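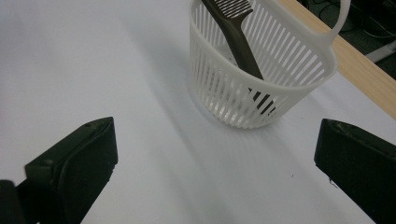 Barbara Mazurek said the heron's neck was wrong. Said it before she'd even got her coat off, standing behind Lena with the bus cold still on her.

"Wrong how?"

Too long, or too straight. She couldn't say. Just that a bird wouldn't hold it like that unless somebody was shouting at it.

Lena put the pencil down. Picked it up. Deadline at six, the library closed at six, same thing. One drawing each, no bigger than the paper they gave you, and the paper they gave you was terrible. Cheap stuff. Drank the colored pencil and gave nothing back.

"I've been at it since 15 minutes after I woke up," Lena said.

"I can see that."

The heron was from Bandara Pond, or it was supposed to be. She'd gone out in October with the good sketchbook and got nineteen heads and no legs. The legs were always in the reeds. So now she was making up legs. Knees backward, which aren't knees, they're ankles, she'd read that somewhere and it had ruined her for a week.

Eraser. Careful. The neck came up gray and fuzzy and the paper started to pill.

"Don't scrub it," said Barbara.

"I'm not scrubbing."

She was scrubbing.

Fifty dollars for first place. Last year it went to a cat. A good cat, fine, but the whiskers were done with a white gel pen and everyone knew, and Lena had walked past that cat on the library wall for a month with her jaw tight. She didn't even want the money. She wanted the wall.

Twenty past four. She did the neck again, an S this time, a lazy one, the head tucked back like it was thinking of going home. Slate blue over the gray. Then a warm brown under the eye where you wouldnt expect it. Pressed too hard, snapped the point, blew the crumbs away and one of them smeared right across the water.

"Oh no," said Barbara.

They both looked at it. A blue streak, low down, going left.

Lena got her little finger on it and pulled. It went soft. She pulled another one beside it, shorter, then took the broken tip between two fingernails and made a third. Ripples. Sort of. The bird had moved its foot, was all.

"Leave it now," Barbara said. "Lena. Leave it."

"The beak."

"Leave the beak."

She did the beak. Two strokes, yellow, a bit of orange at teh hinge. Name on the back, phone number, age group. Five of five and Barbara already at the door holding both umbrellas, and the folder wouldn't close, so Lena carried the heron flat against her chest under her coat, face out, so the blue wouldn't come off on her sweater.

It came off on the lining instead. Only a little, she found out later. Mostly neck.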